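Kovthorpe office refit enters final stage

May 3, 2019

The second-floor offices at Ashworth House, Kovthorpe, are back in use following a refit of the main workroom and the corridor behind it. Work began in April and was carried out in 3 stages so that staff could stay in the building. The remaining items are acoustic treatment to the end wall and a second set of data points.

The contract was let to Hollura, a fit-out firm that had already completed the ground floor. The scope covered new desks, roller blinds, replacement lighting, repairs to the wooden floor and a revised cooling layout. Space planning was by Drestano.

The former suspended ceiling was taken down and has not been replaced. Beams and pipes are left exposed and finished in white. Rory Gunn, site manager for Hollura, said the old ceiling void had been sealed off in several places by earlier trades and could not be inspected without removing tiles in bulk.

"Once half of it was down there was no case for putting it back," he said. "The pipework was sound. It needed cleaning, new clips and two coats."

Removing the ceiling raised the usable height but also lengthened the reverberation time, which the occupants noticed in the first week. Absorbent panels have been ordered and will be fixed to the end wall. Delivery is expected later this month.

Lighting is by rectangular fluorescent fittings. The design level at desk height is 700 lux with all fittings on. The circuits are split, and the row nearest the windows can be switched off separately on bright days. Shirley Bellamy, who manages the building, said an LED scheme had been priced but was put back to the next budget year.

Cooling is supplied by wall-mounted units set close to the ceiling, with the ducts run along the ceiling edge. The previous floor-standing equipment was noisy and took up space under the windows. Condensate now drains to the rear stack. Filters are to be cleaned every quarter under the maintenance agreement.

The windows themselves were kept. Seals were renewed on the side facing the car park, where draughts had been reported over two winters, and pale roller blinds were fitted. The blinds are operated singly, at the request of staff who sit beside them.

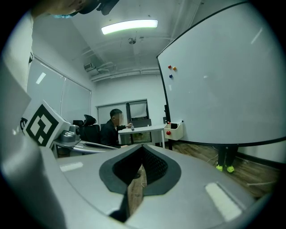

The workroom at Ashworth House, with the large whiteboard on its stand and the new cooling unit on the left wall.

Furniture is a mix of new and retained stock. The white desks with metal legs are new. The black mesh-backed chairs came from the ground floor and were checked for worn gas lifts and castors before being brought up. The refit provides 29 desk positions in total across the workroom and the side rooms.

Whiteboards are on stands and were specified that way to avoid fixing into the older plaster. Kwaku Abubakari, who drew up the layout for Drestano, said an earlier plan had placed boards along the corridor wall, but pull-out tests on the plaster gave poor results.

"A board on a stand can also be turned to cut glare from the windows," he said. "The stand does need floor space, so we widened the route past it."

Cable runs from the new data points will follow the existing skirting trunking. The workroom will stay open while these are installed, with drilling limited to the hours before 9am. Staff with questions about desk moves should contact Shirley Hartley in the facilities office.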